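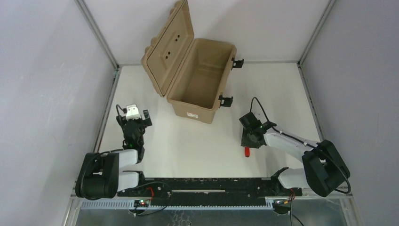

Tan hard case, lid open.

July 2023. Second pass on the Osbridge stock before it moves to the new store. Logged 75 parcels against the Srour list; 2 do not match. One is a weight error, a digit swapped when the label was copied in March. The other has the right weight and the wrong cut, so I set it aside for Lama Chidiac to look at under her own lamp.

Balance drifted again after lunch. Recalibrated, then reweighed the last 13 parcels, all within tolerance. The Gradix sheet still rounds to two decimals and I need three. Wrote to Culetside to ask for the older template.

Packing foam quoted at 3280 for the full set – too high. Will price it by the sheet tomorrow and cut it here. Need a new blade for the long knife, and more labels.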